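Lunch Only: A Conversation with Mekdes Tamiru of Mallevia

Feb 4, 2026

I showed up at the wrong door. Mallevia has two, and the one facing the street in Gornville is for the shoe repair place next door, which shares the building and the mailbox and, as I learned later, the water bill. Mekdes Tamiru came out the other one with a dish towel over her shoulder and waved me in like I'd been coming for years. "Everybody does that," she said. "The shoe man sends them over. I send him people with broken zippers."

I'd been wanting to talk to her since last spring, when a friend took me there for lentils and I ended up staying until the chairs went up. It's a lunch room. It opens late in the morning, it closes at three, and it doesn't do dinner, catering, brunch, or anything with a deposit. The menu is four things and a soup. I love it in a slightly unreasonable way, so don't expect me to be tough on her.

She made coffee before she'd let me ask anything. She roasts a little pan of beans herself when it's slow, and the whole room smelled of it, and I completely forgot to turn on my recorder for the first part. So the story about the landlord and the skylight is lost, sorry.

How it got its name

Mallevia doesn't mean anything. I'd assumed it was a place, or somebody's grandmother. "It was on the window," Mekdes said. "Painted. Very nice letters, gold with a black shadow. The people before us sold curtains." A sign painter gave her a price for scraping it off and doing a new one, and she went home and thought about how many pots she could buy for that. "So I said fine, we are Mallevia. My husband wanted Tilahun, for my uncle. I told him my uncle can have a sandwich."

The uncle is Wondimu Tilahun, who lent her the money to start and who still comes in most weeks to sit by the radiator and tell her the onions need longer. She says he's right about the onions. They go in a wide pot with no oil at first, just the onions and a lid and a lot of patience, and if you hurry them the stew tastes thin no matter what else you put in. I tried it at home after we talked. I hurried them. It tasted thin.

She grew up eating that stew, but she didn't learn to cook it until she was grown and living on her own in an apartment with one good burner. "My mother cooked and I did homework, that was the deal. Then I moved away and called her every night. She would say, put some berbere. How much? Some. How long do I cook it? Until it's done, Mekdes." She laughed so hard at this she had to put her cup down. "Now I have a girl who works here and I say the same thing to her. Until it's done. I heard it come out of my mouth!"

Why there's no dinner

This was my big question going in, because people ask for it constantly. There's a whole thread on the town page about it. Mekdes has clearly answered it a lot and she's not annoyed, but she does sit up straighter.

"I worked dinner for years in other people's restaurants," she said. "You come in at two, you leave at midnight, your kids are asleep when you get home and they are gone to school when you wake up. I was good at it. I knew the neighbors' dog better than I knew my own son's teacher."

Back then she was on the line at a hotel kitchen with Bereket Derese, who is now her business partner and runs the register, the ordering, and the arguments with suppliers. I caught him for a minute between deliveries. He's quieter than she is, and he thinks about money more. "Dinner is where the margin is," he told me. "Wine, dessert, second wine. I made her a spreadsheet." I asked what happened to the spreadsheet. "She put a pot on it."

They did try it once, for a month, the first winter. They hired an extra cook and bought candles. It went okay! People came. But Mekdes was doing lunch prep at night and dinner prep at lunch, and one day she found herself salting something for the second time and couldn't remember the first. They stopped at the end of the month and didn't put up a notice about it, and for a while people would come and rattle the door in the evening.

"I felt bad," she said. "I still feel a little bad. But I pick up my son at three-thirty. I know the teacher now."

I pushed a bit on the money, because I think readers who dream about opening a place like this deserve to hear it. She was pretty open. The first year was rough, the second was less rough, and they got through mostly on takeout lunches for the offices by the courthouse. She's careful about rent and she doesn't borrow for equipment. The big refrigerator is a secondhand Breko, bought from a florist, and for weeks everything in it came out faintly smelling of lilies. "Even the butter. Bereket said charge extra."

Tables, spoons, and other people's kitchens

Almost everything you sit on or eat with at Mallevia came from somewhere else. The chairs are from a church that was getting new ones. The plates are from estate sales, and regulars bring in stuff when they move or when somebody dies or when they finally admit they're not going to use the fondue set. Mekdes takes all of it except mugs, because she's out of shelf for mugs.

I've noticed people have favorites. There's a man who'll swap his bowl with a stranger's to get the blue one. A couple of kids go through the cutlery jar looking for the one with the cow-print handle, and if another table has it they will simply stand there and stare until it's surrendered. Mekdes could buy a matching set. She did price it once, and then Pascal Bouvier talked her out of it.

Pascal is a retired dishwasher repairman (restaurant dishwashers, the big pull-down ones) who came in to look at hers and stayed on as a sort of permanent customer. "He told me, if everything matches, people look at what's missing," she said. "If nothing matches, they look at the food. I don't know if it's true. But it was free advice and he had just fixed my machine."
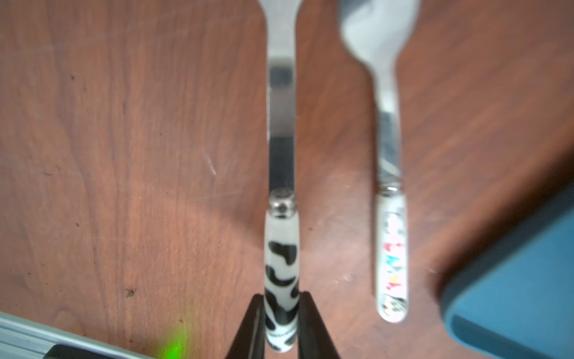 The injera problem

You can't get far into a conversation with Mekdes before you hit injera. She bakes it herself, on a round electric griddle in the back, early in the morning, and she's never once been fully happy with it. The batter has to sit and sour for days, and it behaves differently when it's cold out, and the building is always either freezing or tropical depending on what the shoe repair guy has done to the thermostat.

"In March I want to cry," she said. "It's warm, it's cold, it's warm. The batter doesn't know what month it is. One day it's beautiful with all the little eyes on top, the next day it's a pancake. A sad one."

For a long time she bought her teff flour from whoever had it, and it was different every time. Then Wondimu put her in touch with Kedir Jemal, who drives a delivery route through three counties and sells flour and spices out of the back of it to restaurants and to a whole lot of grandmothers. He tastes his flour. He'll pinch some right out of the bag and eat it dry in front of you, she says, and if he makes a face he puts the bag back in the van and you don't get any that week.

I asked if newcomers are shy about eating with their hands. Some are, and she doesn't make a thing of it. There's always a fork if you want one, and she'd much prefer you use a fork and enjoy yourself than sit there worrying about your cuffs. What does get to her is when people apologize. "They say, oh, I'm doing it wrong. You are eating lunch! How can you do it wrong?" Then she thought about it and said okay, there was one man who rolled the whole thing up like a burrito and ate it walking out the door, and she did watch him go all the way down the block.

The slow part of the day

My favorite time at Mallevia is after the courthouse crowd leaves. The radio gets turned up a little. Bereket does his receipts at the corner table with his glasses on his forehead, and whoever's left tends to start talking across the room. I've gotten a plumber's number that way, and a recipe for plum jam, and once a very long opinion about the new traffic circle.

I asked Mekdes whether she'd set it up like that on purpose, and she gave me a look. "I put the tables where they fit," she said. Then she got up to check a pot, and when she came back she'd been thinking. She told me that in the hotel kitchen she never saw anyone eat. Plates went out full and came back empty, or they came back half full and she wondered about it all night. At Mallevia the kitchen has a pass-through with no door on it, and she can see nearly every table from the stove. "If you leave your greens, I know. I know your face. Next time I ask you."

I leave my greens sometimes. I changed the subject.

There's some talk of a second place over on the far side of Gornville, in what used to be a bank. Bereket is for it. He's drawn up a floor plan and it's taped inside a cabinet door where he thinks she doesn't look. Mekdes says maybe, when her son is older, and maybe not a restaurant at all. She'd like to sell the spice mixes, or teach a class for people who were told to cook something until it's done and never found out when that was. I'd sign up for that one tomorrow.

By then the chairs were going up and I was in the way, so I carried my cup to the back and got handed a towel. We talked some more while I dried, mostly about her son's science project, which involves mold and is living in the Breko, on its own shelf, in a box with his name on it.

Mallevia serves lunch until three. Use the side door.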